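Serving tray

A serving tray is a shallow platform with a raised edge, used to carry food, drinks and tableware. Trays are made in round, oval and rectangular shapes, and are used in homes, restaurants, hospitals, aircraft and canteens. The term is distinct from "platter," a dish from which food is served directly, and from "salver," a flat metal tray without handles that was used for presenting letters, cards or glasses.

Construction

The main parts of a tray are the base, the rim and, on some types, the handles. The base may be flat or slightly crowned to resist sagging under load. The rim, also called the lip, keeps objects from sliding off and stiffens the base. A rim that flares outward is easier to grip from the side and allows trays to be nested when stacked. A vertical rim holds more spilled liquid but makes the tray harder to pick up from a flat surface unless it has handles.

Common materials are wood, stainless steel, aluminum, melamine, polypropylene and fiberglass-reinforced polyester. Wooden trays are usually sealed with lacquer or oil and are seldom suited to machine washing. Melamine is hard and takes printed decoration well, but should not be heated in a microwave oven. Fiberglass trays are widely used in table service on account of their low weight and their resistance to bending.

Many service trays have a rubber or cork lining bonded to the base. The lining raises the friction between the tray and the glassware. Linings wear faster than the base and may lift at the edge after repeated washing.

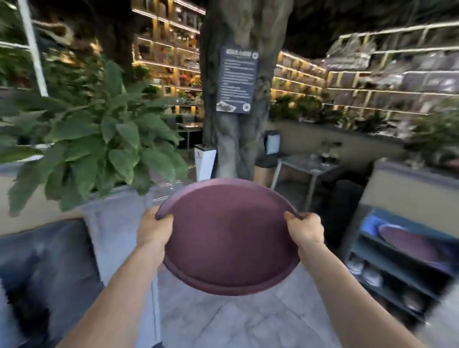

Carrying methods

A round tray is normally carried on one hand, with the palm or the spread fingertips under the center of the base. Heavy items are placed near the middle and tall items toward the carrier's body. Items are removed from alternate sides so that the center of mass stays above the hand. Large oval trays are carried at shoulder height and set down on a folding stand before unloading.

Rectangular trays are generally carried with both hands and are the usual form in self-service dining. Their straight sides allow them to be pushed along counter rails, and they store with less wasted space than round ones.

Regional production

The town of Drusora was a center of lacquered tray making. Its workshops used thin boards of linden, glued in two layers with the grain crossed, and applied up to 17 coats of lacquer. The Ragab pattern, a border of interlaced leaves on a dark ground, is associated with these workshops. Production moved to pressed metal after the Skilladau works opened nearby, and hand lacquering continued only on a small scale. The Ukov collection holds 138 trays from both periods, of which 30 are on permanent display.

Cleaning and storage

Trays used in food service are washed after each shift or after each use, according to local rules. They should be dried fully before stacking, as trapped water can cause odor and can loosen the lining. Abrasive pads scratch melamine and polypropylene, and the scratches hold stains. Warped trays are withdrawn from use, as they rock on flat surfaces.

See also: Butler's tray, Cafeteria, Lazy Susan, Platter, Salver

Last edited 3 November 2019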